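Open day at the Sellcombe site, January 27, 2018. Posting as I go round.

**1/**
Got in at ten. Car park full, so I used the overflow behind Moynihan and walked back. They printed 300 programmes and the desk had already run out.

**2/**
First stop was the Sandlow hall. Mostly conveyors and a palletiser behind a fence. Good talk on guarding, hard to hear at the back.

**3/**
Now at the Faria bench, number 164 on the plan. Two arms on one table, each with a two-fingered gripper. Gloves and cloths at one end, a white crate at the other, with a tape roll and a couple of drink bottles along the back.
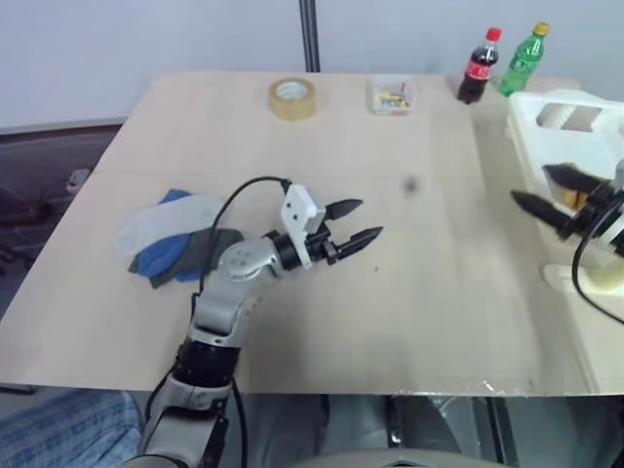
**4/**
Asked how they teach it a new job. Someone guides it through the task by hand, 100 times for a simple one. Cloth takes longer than bottles.

**5/**
Tea is in the canteen, cash only. Next Faria talk is at 2, upstairs.

**6/**
Talk done. They are back in May with a longer session and you have to book for that one. Form is on the Sellcombe site.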